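Rosemarie Buschmann keeps the first draft of her novel in a shoebox on top of the refrigerator. It runs to 900 pages, typed, with whole chapters crossed out in green ink. The finished book, Galtar, is less than half as long and comes out from Jaminik this month.

"I wrote everything I knew and then I took out everything I had looked up," she says. "The looked-up parts were dull." 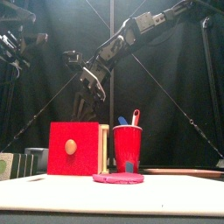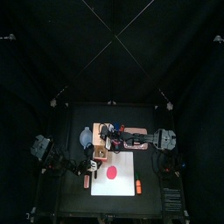

Robot arms at a table, in two views.

Galtar is set in 1449 in a salt town that is losing its trade. Its main character, a widow named Ackermann, keeps the town's weighing books and begins to change the figures. Buschmann found the idea in a local archive, in a page of sums that did not add up.

"Somebody had made the same mistake for 10 years," she says. "I thought, that's a person with a secret. Or a person who can't subtract. I went with the secret."

She was a bookkeeper herself before she retired, and she wrote in the mornings before work. The manuscript went to four publishers. Three said no, and one never answered. Then Pascal Ostermann, an editor at Jaminik, read the opening chapter in a magazine and wrote to ask for the rest.

Ostermann cut the prologue and moved the flood from the end to the middle. Buschmann agreed to the first change right away. The second took until January.

"He was right about the flood," she says. "I was right about the ending – he wanted her to leave town, and she wouldn't."

The first printing is 4000 copies. Buschmann will read from the book at the library in Flastoscombe, where she has lived since her marriage. She plans to read the weighing-house chapter, which has the most dialogue.

She doesn't read much historical fiction. She likes crime novels and old cookbooks, and she has read her friend Gisela Frerichs's poems "more times than Gisela knows."

A second book is under way, set in the same town a generation later. She has 10 chapters and no title. Ostermann has asked to see them, and she has told him to wait.

Galtar is published by Jaminik on 1 Aug 2025.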